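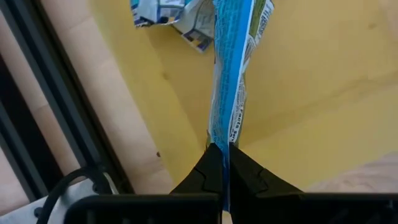
Wolluveo fingers closed on a twisted snack wrapper, seen from the wrist camera.

Wolluveo replacement finger set, from Bakside
$34 for one gripper, $53 if you buy enough for both arms

I started making these when I got tired of waiting on spares for our own two-arm cell, and the waiting list for my spares somehow got longer than the one I'd been complaining about. So now they have a page! A set is a left finger, a right finger, four mounting screws and a strip of replacement pad material. Black only. I had a gray batch for a while and the wrist camera hunted for exposure every time the light changed, so I sold those off and stuck with black.

We run ours on sorting work, mostly snack packages going into bins, and crumpled wrappers are hard on fingers. The film is thin and slippery, it folds on itself, and if the two tips don't meet evenly you end up holding one layer while the rest slides away. Most of the "my gripper is weak" mail I get is really about tips that don't meet. Please look at that before you turn the force up.

Fitting them

Park the arm somewhere you can get a hex key in from the side, open the gripper all the way and cut power to it. Take the old fingers off one at a time — left first, then right, and keep the screws apart until you've looked at the threads. Wipe the seat on the base plate before the new finger goes on. There's nearly always a line of dust and food salt along the raised lip, and a finger sitting on that will lean.

Start both screws by hand, push the finger back against its seat, then snug them down alternately. Don't lean on the key. Kavinda Munshi stripped a carriage thread for me that way and I've since ordered more thread inserts than I care to admit.

Power back on, close slowly with nothing between the tips, and look through the wrist camera while you do it. You want to see them come together along their whole length. If one side touches early, loosen that finger, close the gripper gently so the two line each other up, and tighten it again while it's closed. Then re-zero the closed position. People skip the re-zero and write to me in September or whenever asking why the grip is soft (it's the zero, it's always the zero).

Check the camera cable last. Run the wrist through its full turn by hand and watch the loop. It should have slack at both ends of travel and never get near the fingers. Ditte Toft in our shop ties hers with a soft strap and I've copied her on both arms.

For a test, I use whatever wrapper is closest. Pinch it by a narrow twisted bit, lift, hold, and give it a tug with your free hand on the far end. Keep your own fingers well clear of the tips, please.

Two arms over one bin
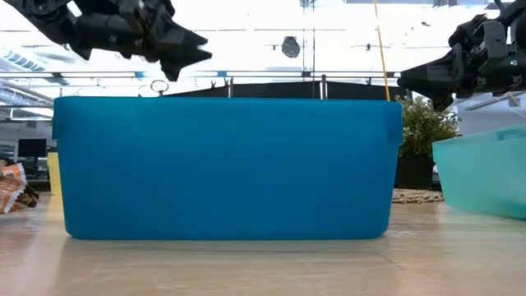
I get a lot of questions about clearance, and a tall bin between two grippers is where it gets tight. Set the approach height from the rim of your tallest bin and leave yourself room for whatever the gripper will be carrying, which hangs lower than you think. Then jog each arm to its end of the bin by itself before you ever run them together. New fingers can be a hair longer than worn ones, so redo this after every swap, even if nothing else on the cell has moved.

Anything clipped to a rim or hanging down near it counts as an obstacle too. I once taught a lovely path straight into a cord.

Looking after them

Wipe the pads at the end of the day with a damp cloth and a drop of dish soap. No acetone! It eats the adhesive under the pad. Check screw snugness once a week if you run daily. Replace the pad strip when it goes shiny, and replace the finger when the faceted tip has rounded over enough that flat film won't lift off the table.

Swap fingers in pairs. Jalen Lindqvist ran a new left against an old right to save money and the tips never lined up again until he gave in.

Orders ship from our bench in Truston. Send me your gripper model and a photo of the screw pattern if you're not sure about fit, and I'll check it against my drawings before I pack anything. Unused sets can come back, pads still covered.

— Aurel Bălan, Bakside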